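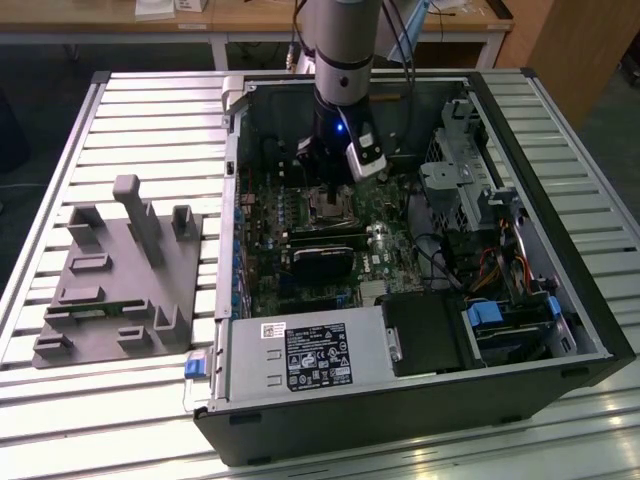
图 3-1 机箱侧放,侧板已取下

第三章 给旧主机装内存,准备安装 Forkitov

到了动手的一章!前两章选好了机器,也把旧硬盘里的资料导了出来,现在把内存装满,让这台退役主机当上家里的照片库和备份服务器。第一次拆机的朋友请放宽心,慢慢做,一个晚上足够,而且第一次听见卡扣“咔哒”一声合上,真的很过瘾。

3.1 开始之前

需要准备:
十字螺丝刀一把(中号,带磁性更顺手)
防静电手环
软毛刷和手动气吹
Bosent 内存条一套,型号对照附录 B
手电筒或头灯
一个装螺丝的小盒子,瓶盖也行

注意:先关机,拔掉电源线,再按住电源键几秒钟放掉余电。显示器、网线、USB 设备也一并拔下。

注意:不要在地毯上操作,不要穿起静电的毛衣。

3.2 打开机箱,清灰

1. 把机箱侧放在平稳的台面上,要拆的那块侧板朝上。
2. 松开侧板的固定件。各家机箱差别很大,有的是手拧螺丝,有的是一根拉杆,找不到就查原厂手册。
3. 取下侧板,靠墙立好,别压在线材上。
4. 用手机给内部拍几张照片,线头插在哪里都拍清楚。装回去的时候你会感谢自己!
5. 用气吹从里往外吹,角落用软毛刷轻扫。风扇叶片要用手指按住再吹。
6. 扫完等几分钟,让浮尘落定,再用气吹过一遍。

提示:如果灰尘已经结成毡状,先用镊子夹走大块的。别用家用吸尘器直接对着主板吸。

3.3 认清插槽

旧工作站的内存插槽往往比普通台式机多,有的分列在处理器两侧,每条槽的端部有卡扣。主板上通常印着 DIMM 字样和编号,字很小,拿手电斜着照更容易看清。安装顺序以编号为准,别凭位置远近去猜,不同主板的排法不一样。

如果散热器挡手,需要先拆下来,请翻到第五章看拆装方法,并备好 Torkell 导热膏。处理器本身留在插座里就好,压杆不用动。
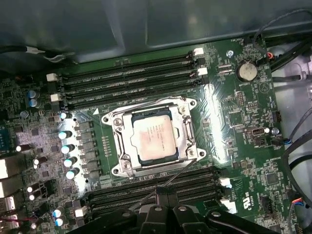 Fidel Ocampo 在上一版手册的留言区写道:我头一回装的时候没看编号,挨着插了 2 条,开机一直报警,折腾到凌晨才发现第二条应该插到另一组去。建议把“先看编号”四个字加粗,再画个大箭头!整套配件才花了我 980 元,差点以为全打水漂了。

谢谢这条留言,这一版把编号的说明单独拿出来写,就是从这里来的。附录 B 也补上了常见主板的插槽顺序表。

3.4 安装内存

1. 戴好手环,夹子夹在机箱裸露的金属处。
2. 把目标插槽的卡扣向外扳开。有些主板只有一端的卡扣能动,不要硬掰另一端。
3. 捏住内存条两侧,手指别碰金手指。
4. 对准缺口,垂直放入插槽。
5. 两个拇指分别按住两端,均匀用力往下压,直到卡扣自动合拢。
6. 按编号顺序装完其余几条。

注意:压不下去就停手,取出来检查缺口方向。方向反了是装不进去的,使再大的劲也只会伤到插槽。

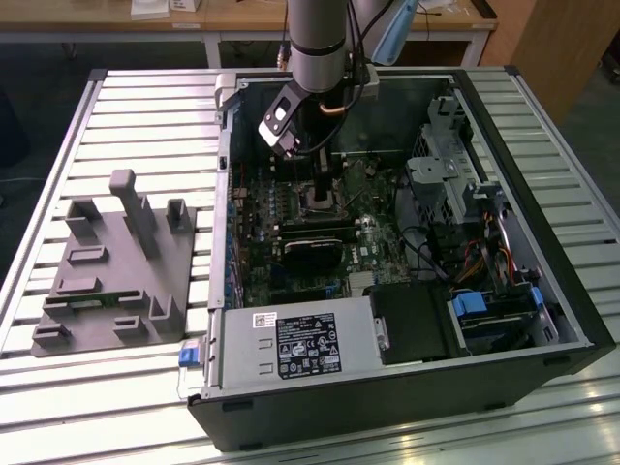 装完以后先别急着盖侧板。把电源线、显示器和键盘接上,开机进 BIOS,看看识别到的总容量对不对。数字对上了,恭喜,最难的部分已经过去了!

容量偏少时,按下面的顺序排查:
1. 关机断电,把每条内存重新按压一次。
2. 只留一条,换着试,找出有问题的那条。
3. 用橡皮轻擦金手指,吹净碎屑后再插。
4. 仍然不行,到 Hordiienko 论坛的“内存”分区发帖,附上主板型号和 BIOS 画面。那里已有 147 篇排错记录,先搜一搜,多半能碰上同样的情况。

3.5 通电测试

1. 从第二章做好的 U 盘启动,选择菜单里的“内存检测”。
2. 完整跑一遍。容量大的机器大约要 170 分钟,可以去吃饭看电影,中途不要断电。
3. 屏幕显示零错误后关机,拔掉电源线。
4. 对照之前拍的照片检查线材,确认没有哪根线蹭到风扇。
5. 盖回侧板,机箱立起来,放到通风的位置。

提示:检测中出现哪怕一个错误,也请先换内存再装系统。照片库最怕悄悄写坏的文件。

下一章安装 Forkitov 系统并建立第一个共享文件夹,请把 U 盘留在手边。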